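Single bowl or double for a small kitchen?

Slamet T.
Sep 29, 2020
We're redoing the counters in December and the sink has to be picked first. I'm leaning single bowl. Folico quoted me $494 for a double, $400 for a single.
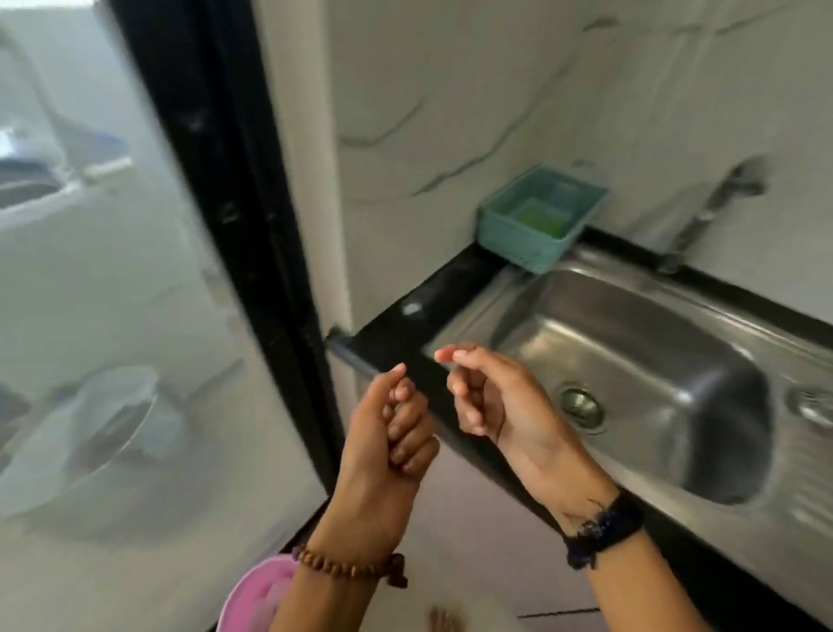
Hanna Cieślak
Go double. With a single you have nowhere to rinse once there are dishes soaking.

melur_liew
Disagree. I had a double for 17 years and never got a sheet pan flat in it. A plastic tub does the same job as the second bowl.

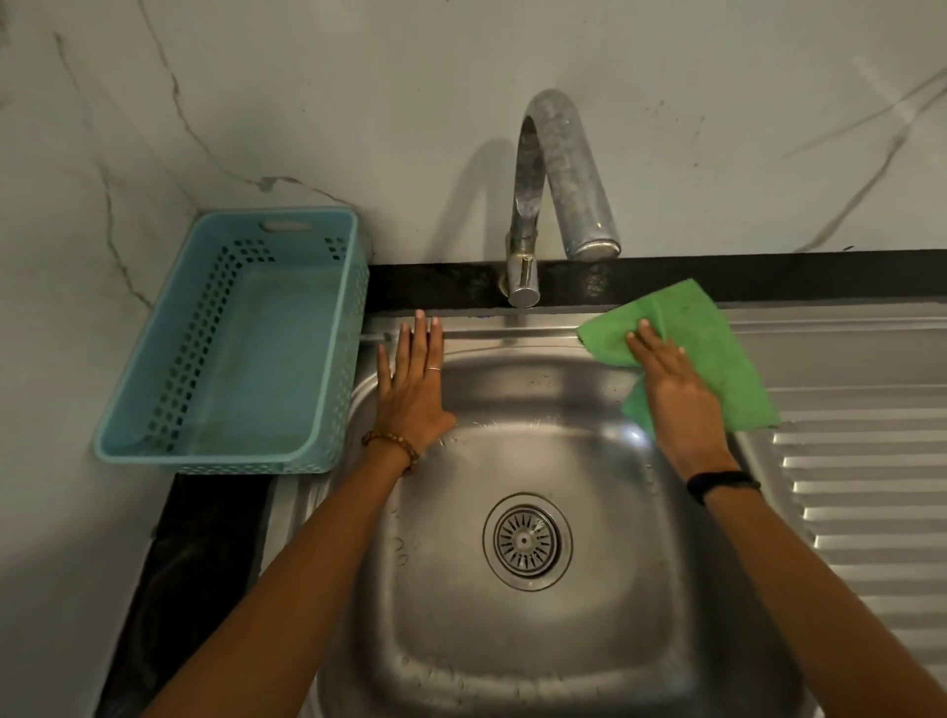 Single bowl, ribbed drainboard on the right

Hanna Cieślak
A tub just takes up the space you paid for -- I've tried it.

Slamet T.
Sheet pans settle it for me. Does Gidmont charge extra for the cutout?

melur_liew
They charged me $90.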